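1 Jun 2025

Sunday, and I spent most of it with the budget spreadsheet open and a bowl of cereal going soft next to it. I keep telling myself I'll decide about the second arm before the week starts, and then I go and change one number and everything below it moves.

So, where it stands. The Vodard quote is still the cheap one at 1300 for the gripper kit, but that's without the cables, and the cables are another 48 each and I'd want five of them (I always want more cables than I think!). Bovum wants more up front but they throw in the mounting plate and the wrist camera bracket, and their lead time is shorter. I wrote to both back in March and only Bovum answered my follow-up, so that counts for something too.
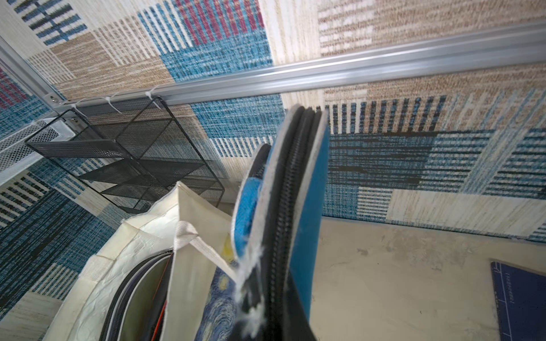 Then there's the frame. I'd love to do the whole thing over in heavier rail, and Tilten will cut it to length for 627, delivered. But the aluminum we've got is fine! It holds. Zip ties are fine for hanging a basket, and I can live with zip ties for another year if it means the money goes into the arm. I moved the rail down to the "later" column, then back up, then down again. It's staying down.

What I hadn't budgeted for at all is spares. Fingertips wear out, belts stretch, somebody snaps a connector on a Friday afternoon – I know all this and I still left the line blank. Savchuk sells the fingertip pads in packs and I've put two packs in for now. Probably should be three.

Anyway, leaning Bovum. I'll ask them whether the bracket fits the older wrist before I sign anything, and whether the service plan can start in the fall, when I've got a bit more to play with. Closed the laptop at four and went out for bread.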